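I'd been trying to get Romana Baláž on the phone since August, and when she finally picked up she was eating lunch. "Keep talking, I can chew and listen," she said. So I did!

Baláž runs a small lab at Geltbridge that studies why some kidney patients scar faster than others (my uncle was one of the fast ones, so I had plenty to ask). Her group has followed almost 300 people, and every one of them gives blood and urine twice a year.

"People think we're hunting for one bad gene," she told me. "I'd love that. I'd be home by five." What she sees instead is a messy bunch of proteins that rise early in some patients and stay flat in others, and she's careful not to promise a test. Her colleague Evaristo Amato is pushier. He wants 500 patients by next fall and a second clinic in Parnville to find them.

"Evaristo wants everything by next fall," she said, and laughed.

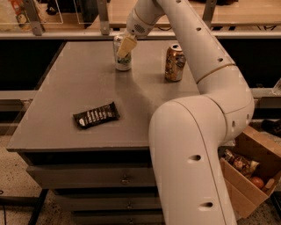
I asked her what patients should do in the meantime, and she got serious pretty fast. Watch the blood pressure, she said, and go easy on the painkillers.

Recent items
Sleep and the aging heart
Eduard Sokol on allergy shots
Mapplebeck clinic adds evening hours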